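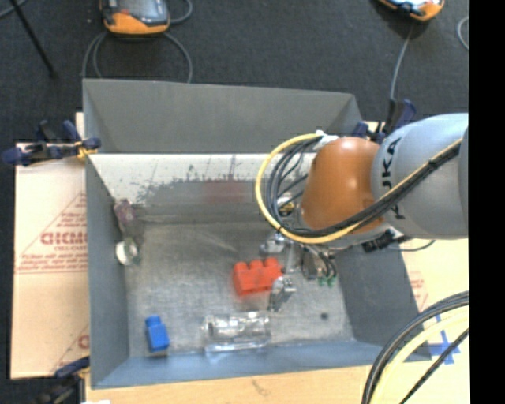
Why did the robot stop?

A robot arm picks toys out of a metal bin. Easy, right? You did it when you were two, and you probably complained less.

At Tadport, one arm made 155 good grabs. On the next try it reached for a brick too close to the wall, and its fingers pushed on the metal. The arm felt the push and froze. Engineers call this a protective stop. Kiều Thân, who had to get up and fix it, calls it something else.

Stopping is the safe choice. An arm that keeps pushing can bend its fingers, or yours. So keep your hands out of the bin, even when the robot looks asleep. It may be waiting for its next order.

We use cookies to improve your visit. Accept | Settings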